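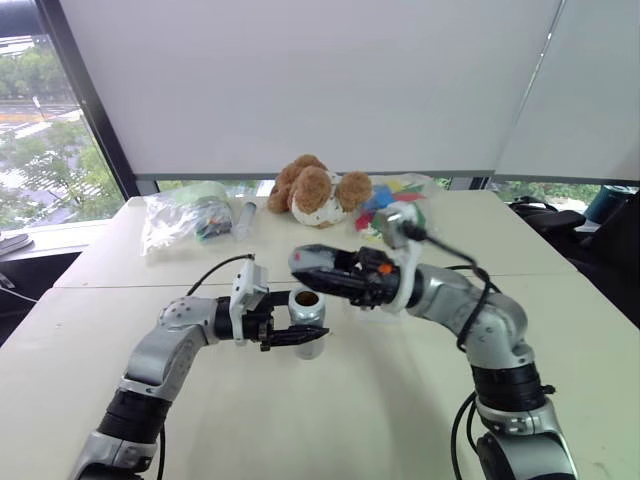

Um braço chega para isso, porque é que vocês complicam com dois?, perguntou-me uma conta chamada Gevallow ontem à noite, e como a resposta não cabia numa linha faço um fio. Peço desculpa pelo meu português, aprendi-o já adulto e ainda escrevo devagar.

1/
Contexto para quem chega agora: somos o Kikari, um projeto de estudantes de mestrado. O nosso trabalho de semestre é manipulação com dois braços. O copo de metal é a tarefa número um e, para dizer a verdade, ainda é a tarefa em que passamos mais tempo.

2/
A divisão do trabalho é simples no papel. O braço esquerdo segura o copo pela parte de baixo. O braço direito faz o que é preciso fazer na borda. Se o esquerdo segura mal, o direito não tem nenhuma possibilidade de fazer bem.

3/
Agora a pergunta do Gevallow. Sim, com um braço só é possível fazer muitas coisas com um copo. No primeiro mês trabalhámos assim, com o copo preso num suporte impresso em 3D. Funcionava bem. Mas o suporte só servia para aquele copo e naquele sítio.

4/
Mudámos de copo, e foi preciso imprimir outro suporte. Mudámos outra vez, outro suporte. O professor olhou para a caixa dos suportes e perguntou se estávamos a fazer um curso de robótica ou de impressão. Ele tinha razão e nós ficámos um pouco ofendidos.

5/
O segundo braço é, portanto, o nosso suporte. Pode segurar objetos de larguras diferentes, pode inclinar, pode aproximar. O preço que se paga é a coordenação, e este preço foi mais alto do que tínhamos escrito na proposta de fevereiro.

6/
Primeiro problema: cada braço tem a sua própria ideia de onde está a mesa. A calibração de um dizia uma altura, a do outro dizia uma diferença de 4 milímetros. Parece pouca coisa. Para dois dedos que devem passar junto à borda de um copo pequeno, é a diferença entre passar e bater.

7/
Batemos muitas vezes. O copo não se estraga, é de metal, mas o barulho assusta toda a gente no corredor.

8/
Corrigimos isto com um procedimento muito aborrecido: os dois braços tocam nos mesmos 12 pontos da mesa, um depois do outro, e calculamos a transformação entre as duas bases. Demora. Fazemo-lo todas as manhãs em que alguém mexeu na mesa, e alguém mexe sempre na mesa.

9/
Segundo problema: o metal. A superfície do copo é refletora e as nossas medições de profundidade ali saem com buracos. Uma colega propôs colar fita mate à volta. Eu fui contra, porque no enunciado está escrito "objetos de uso comum sem modificação". Discutimos durante um almoço inteiro.

10/
Ficou sem fita. Usamos a profundidade só para a mesa e para a posição aproximada, e a câmara do pulso no braço direito para o resto. A imagem de perto, vista de cima, dá uma elipse razoável para a borda. Não é elegante. Serve.

11/
O interior castanho ajuda bastante, a propósito. O contraste entre a borda clara e o fundo escuro é bom para o nosso detetor. Com o copo vazio (prata por fora e prata por dentro) os resultados são piores, e ainda temos de resolver isto antes da avaliação.

12/
Terceiro problema, que é o meu: a força da garra esquerda. Com pouca força, o copo roda quando o outro braço lhe toca. Com força demais, os dedos fecham de maneira desigual e o copo inclina-se um pouco. Entre as duas coisas existe uma zona boa, e eu passei duas semanas à procura dela.

13/
Quem escreveu a documentação do nosso controlador (o Tisata, feito pela turma do ano anterior) deixou um comentário no código: "valor encontrado por tentativas, não mudar". Eu mudei. Depois voltei ao valor antigo. Agora o comentário tem também as minhas iniciais.

14/
Sobre como ensinamos o movimento: por demonstração. Uma pessoa conduz os dois braços à distância, gravamos, repetimos. Temos 33 demonstrações boas desta tarefa. As más também ficam guardadas, numa pasta separada, e já nos foram úteis para perceber onde as pessoas hesitam.

15/
As pessoas hesitam quase sempre no mesmo momento: quando os dedos da direita estão abertos por cima do copo e é preciso decidir a altura. Todos param ali um instante. O modelo aprendeu a parar também. Ele não tem nada para decidir, mas pára, porque nós parávamos.

16/
Para quem estuda isto: cortar as pausas das gravações melhorou a velocidade, mas piorou a precisão junto à borda. Ficámos com um compromisso, cortamos só as pausas muito compridas. Se alguém tem uma referência boa sobre este assunto, aceito com gratidão, em qualquer língua.

17/
Os cabos. Ninguém fala dos cabos nas aulas. No braço direito o cabo da câmara vai por cima e depois cai para fora, e é preciso deixar folga suficiente para o pulso rodar. Com folga a mais, o cabo prende-se em qualquer coisa. A nossa regra é: antes de cada sessão, uma rotação completa do pulso, devagar, com a mão perto do botão de emergência.

18/
A luz também. Temos janelas ao longo da mesa e por isso trabalhamos com o estore descido. Nas primeiras semanas gravávamos com ele subido, porque a vista é bonita, e as demonstrações da manhã e da tarde pareciam feitas em dois laboratórios diferentes. Perdemos 20 gravações com esta lição.

19/
Perguntam-me também pelas coisas encostadas à janela. O urso de peluche é para uma tarefa mais adiante, com objetos moles, e os papéis coloridos no saco de plástico também vão ter a sua vez. De momento ainda não tocámos neles.

20/
O que falta: a avaliação final é em 10 jul. 2026. Temos de mostrar a tarefa do copo sem intervenção humana, várias vezes seguidas, com o copo colocado pelo júri onde o júri quiser (dentro da zona marcada no regulamento). Esta última parte tira-me o sono.

21/
Há outro grupo na turma, o Vachon, que faz a mesma tarefa com um planeador clássico, sem aprendizagem nenhuma. Por enquanto são mais rápidos do que nós. Também falham menos. Mas quando mudam de copo têm de voltar a medir tudo, e nós só gravamos mais algumas demonstrações. Pelo menos é isso que dizemos quando eles estão perto.

22/
Então, Gevallow, para responder finalmente: tens razão que um braço chega para este copo. Com o segundo queremos aprender a segurar uma coisa enquanto se faz outra, e o copo é só o objeto mais barato com que conseguimos começar.

23/
O código da calibração com os dois braços vai ficar público depois da avaliação. Está comentado em português e em inglês, e os dois têm erros meus. Correções são bem-vindas, tanto ao código como à gramática.

24/
Acrescento porque já me perguntaram três vezes nas mensagens: não, não vendemos os suportes impressos. Mas se alguém de outro curso quiser a caixa, escreva-me e combinamos a entrega.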